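Come and be in my film! (Or hold a boom near it)

Posted by Maëlle Gagnon

Right, so we've got the money. Not a lot of it, mind, but enough to shoot Drimen, the short I've been boring everyone at the Kelthorpe film night with for ages. It's a family comedy about two sisters who inherit their dad's carpet shop and each secretly try to sell it to the same man. It's set over one very long afternoon and it'll run to 18 pages if I ever stop fiddling with the ending.

I'm looking for a few people and you don't need to have done this before.

Ruth, the older sister. Playing age 40 to 55. Bossy, funny, cries once (in a van). Biggest part.

Joanne, the younger one. Playing age 35 to 50. She's got the best lines and she knows it.

Mr Tarawneh, the buyer. Playing age 50 plus. I'd love someone who speaks Arabic for the phone call scene, and I'll happily take your notes on the dialogue.

Customers. I need 8 of you for one day, any age, and you'll mostly be stroking rugs.
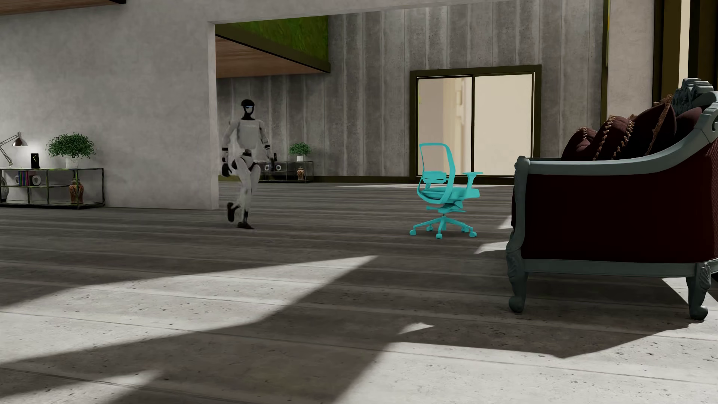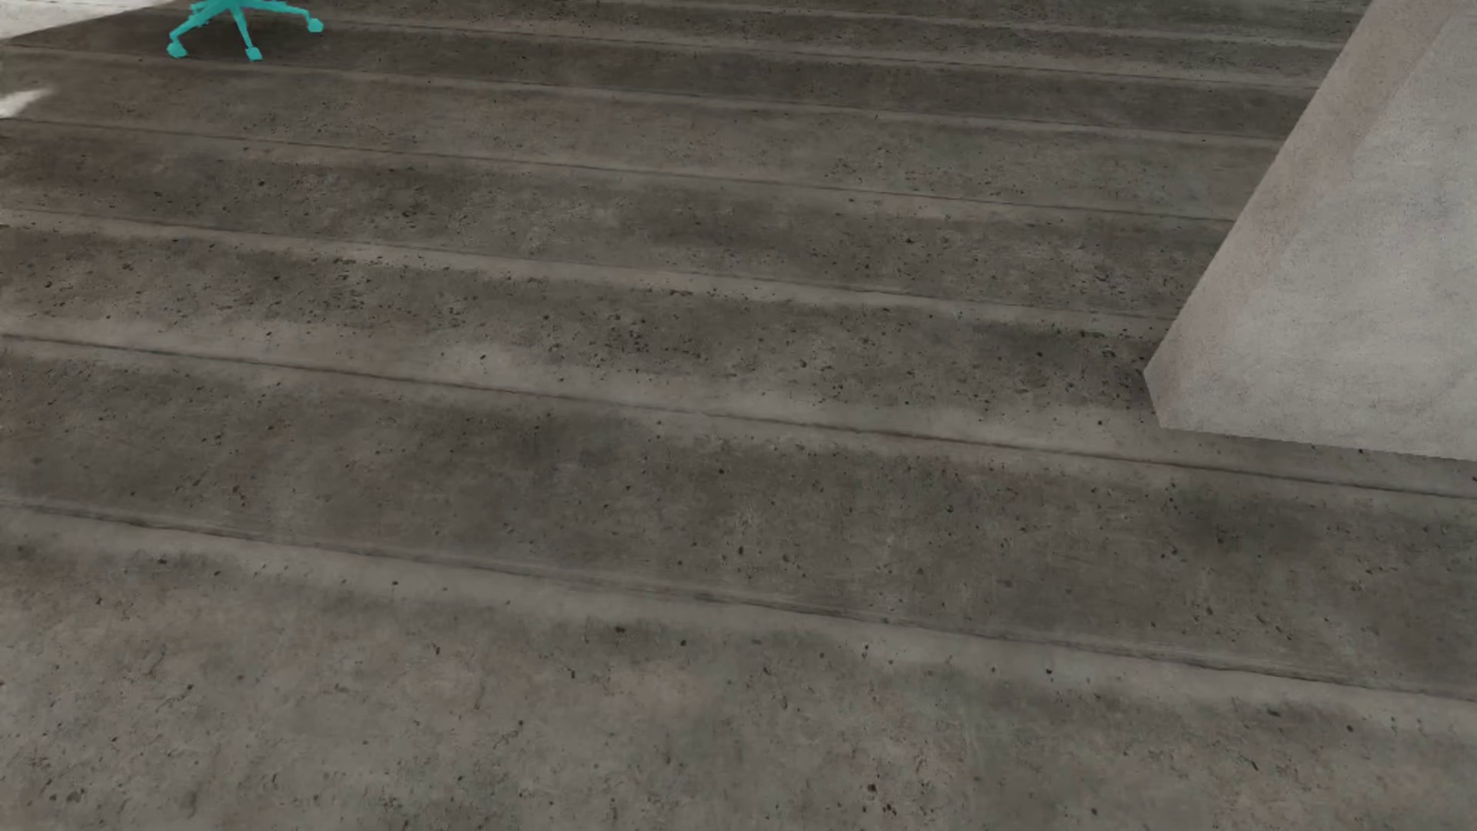 On the crew side I'm after a sound recordist with your own kit, a runner who can drive, and someone to do continuity. Sơn Lục is shooting it, and if you saw his seaside film at Flaslow last year you'll know why I'm so chuffed! He'd like a camera assistant too, ideally somebody who wants to learn and doesn't mind early starts.

We're filming over four days in June, all in and around Kelthorpe. The three speaking parts get £400 each, crew with kit get the same, and everyone else gets travel and a proper hot lunch. There'll be one read-through beforehand at my flat (second floor, no lift, sorry, but tell me if that's a problem and we'll do it at the library instead).

To put yourself forward, send me a few lines about you and which part or job you fancy. Actors, please film yourself doing the van speech, which I'll email over when you get in touch. A phone is fine, and I really don't care what your kitchen looks like.

I'd like to hear from everybody by the end of January, and I'll reply to all of you, even if it takes me a bit. Use the contact form at the top of the page and put Drimen in the subject box or it'll end up in with the film night bookings.

Maëlle x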